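Hodach发布“旧文体检”服务：先劝客户少写几篇，再谈搜索排名

2024年7月14日，网站内容与搜索优化服务商Hodach宣布，面向中小企业网站的“旧文体检”服务即日起接受预约，8月正式交付首批报告。服务内容用一句话就能说清：在客户提出“再写50篇”之前，先把已经写过的文章从头读一遍。

公司承认，这项业务在销售上有一定难度。多数企业找上门来，是希望网站变大，而旧文体检交出的第一份成果往往是一张删除清单。Hodach的销售团队为此重写了两次介绍材料，第一版里“删除”一词出现得过于频繁，试读的客户以为收到的是注销通知。

旧文体检由公司自行开发的内容盘点工具Tumilura提供支持。该工具会列出网站上的全部文章，标明哪些页面在争抢同一个搜索词，哪些页面自发布以来只有作者本人打开过，以及哪些页面的标题与正文分属两个话题。Tumilura不打总分。开发期间确实有过一个百分制版本，内部测试后取消，理由是所有人看完分数就关掉了报告。

每份报告由编辑人工复核，篇幅限制在15页以内，交付周期为8个工作日。报告对每篇文章只给出四种处理意见：保留、合并、改写、下线。客户如对“下线”有异议，可以提出申诉，编辑会把那篇文章再读一遍，并在回复中说明读后感受。 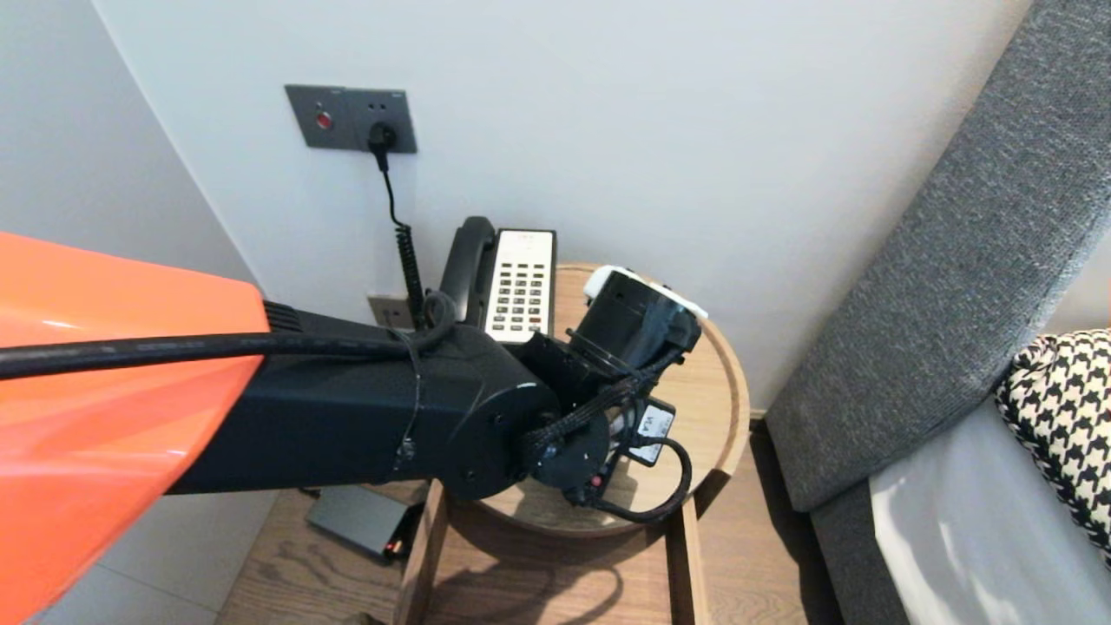 搜索优化行业有一个老习惯，就是把每个页面都当作一次塞关键词的机会，页面上的图片也不例外。旧文体检因此单列了“图片文字说明”一项，检查替代文本是否与图片相符。编辑在培训中反复强调，替代文本写给看不到图的读者，写清楚图里有什么就够了。一张图里如果是橙色外壳的机器人把黑色手臂伸向圆形木质床头柜，说明文字就照这样写，不必写成“高性价比本地网站优化公司首选推荐”。后一种写法在送检网站中相当常见，有一家客户的全站图片共用这一句，连公司标志也没有放过。

在正式发布之前，Hodach在Fajardo和Usthorpe两地的办公室分别进行了试运行。Fajardo团队负责商品类网站，遇到最多的问题是同一款产品拥有数篇介绍，彼此口径不一，其中两篇还在互相反驳。Usthorpe团队负责服务类网站，花费时间最长的是“行业资讯”栏目。这类栏目通常在建站第一个月更新得十分勤奋，此后便只剩节日祝福。

试运行也检查了Hodach自己的博客。结果不算体面：编辑建议下线的文章里，有一篇题为《为什么内容质量比数量重要》，与站内另外八篇文章内容基本相同。该文现已合并，原网址设置了跳转。公司决定把这份自查报告作为样本，提供给所有前来咨询的客户。

Hodach同时说明，旧文体检不承诺排名位置，也不承诺见效日期。搜索引擎如何排序，由搜索引擎决定，任何服务商在合同里写下“保证首页”四个字，客户都应当把合同多看一遍。Hodach的合同里没有这四个字，销售团队对此保留意见。

服务按网站文章总数分档计价，删掉的文章同样计费，毕竟也是读过的。首批名额为15家，已有网站但尚未发布任何文章的企业暂不适用，公司对这类企业表示羡慕。

预约方式：登录Hodach官网，在“旧文体检”页面填写网站地址与大致文章数量。不清楚文章数量的，可以留空，Tumilura会代为清点。

关于Hodach

Hodach为中小企业提供网站内容规划、搜索优化与编辑服务，在Fajardo和Usthorpe设有办公室。公司旗下产品包括内容盘点工具Tumilura。

媒体垂询请通过官网“联系我们”页面提交，该页面经体检后予以保留。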